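Products | Workplace Systems | Service | Downloads | Contact

Print this page | E-mail this page

Hesau Table Clearing System

The Hesau is a robotic arm system for clearing shared tables in offices, staff lounges and meeting areas. It is supplied by Tanside and is intended for workplaces where employees now share this task among themselves or leave it to the evening cleaning crew.

Everyday items handled at table height: clothing, tableware, paper.
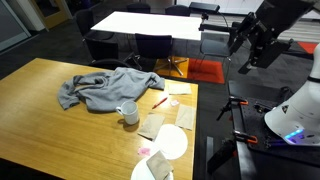
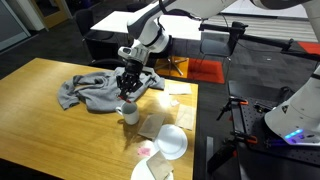
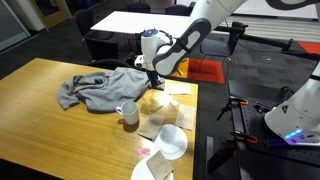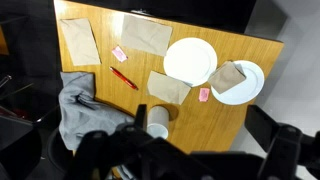

Clearing a table is light work, but it interrupts other work. At the Clekholm office, where the system has been in use since December, reception staff formerly left the front desk several times a day to put the shared tables in order. That duty has been removed from their job description. Marisol Figueroa, office manager at Clekholm, reports that the desk is now staffed without a break through the lunch period and that the change was welcomed by the people concerned.

The system does not replace the cleaning crew. Floors, glass and kitchen surfaces remain with them, as does anything spilled. At Clekholm the crew was consulted before installation and asked that personal belongings be kept apart from trash. Clothing is therefore placed in a separate bin and held at reception until the owner collects it. Paper with handwriting on it is treated in the same way.

Duties of staff

Each site names two employees as system attendants. Attendants start and stop the system, empty the bins and decide what is to be done with any item the system has set aside. No programming is required. Training takes 3 hours and is given on site by a Tanside instructor - normally Ewan Baxter or Itzel Pacheco. Time spent in training should be counted as paid working time, and Tanside asks customers to confirm this in writing before a date is set.

Employees who are seated at a table when a clearing round is due may postpone it by pressing the hold button. The round is then moved to the next free period. Attendants should not override a hold.

Ordering information

Hesau base system, with two bins and hold button
Hesau extended system, for sites with up to 50 employees
Najjar service plan, annual, including replacement gripper fingers
Additional attendant training, per person

The extended system requires a site visit before an order can be accepted. Please have a floor plan ready, with outlets and doorways marked. Questions about staffing and job descriptions may be sent to Perihan Yalçınkaya in Customer Relations, who can also provide the notice to employees in large print.

Page last revised Thursday, April 5, 2018.

Contact Tanside Customer Relations | Copyright 2018 Tanside. All rights reserved. | Back to top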